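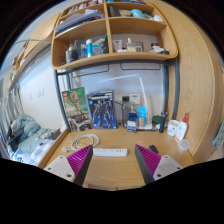

O planejador de movimentos da Stoltard chamava-se Rerton e tinha uma opinião sobre tudo. Tatiana Michalík descobriu isso em fevereiro, quando trocou a função de custo e o programa passou a recusar trajetórias com a mensagem "caminho possível, mas não recomendado". Ela não tinha escrito aquela mensagem. Anežka Šindelář jurava que também não. O alvo era uma régua de tomadas branca, com o cabo enrolado em voltas sobre a mesa, e o Rerton gerou 3.743 candidatos para chegar até ela. Descartou mais de 3.000 por causa do cabo. O resto, por causa da caixa verde da LEGO, que ficava no fundo e não incomodava ninguém.

— Ele acha que a árvore da caixa é um obstáculo — disse Anežka, lendo o log.

— É um desenho.

— Tem os braços levantados. Ele classificou como "agente, intenção desconhecida".

Tatiana baixou o limiar do módulo de percepção. O Rerton respondeu com 300 linhas de avisos e uma trajetória que dava a volta pela luminária, pedia licença ao frasco de tampa preta e parava a um palmo do cabo.

— Tecnicamente, convergiu — disse Anežka.

— Convergiu para onde?

— Para a desistência. Custo zero.

Às seis da tarde escreveram ao Malý, que mantinha o repositório. Ele respondeu de imediato: a mensagem vinha de um comentário seu, descomentado por engano. Quanto à árvore, não sabia de nada, mas sugeria virar a caixa para a parede.

Tatiana virou a caixa. O Rerton recalculou e pediu para ver o outro lado.

Tempo de leitura: 2 min

Buscar no site Digite aqui Buscar

Contos recentes
O compilador de Zulleck
Manual de etiqueta para filas de mensagens
Juntas, elos e outros parentes
A segunda calibração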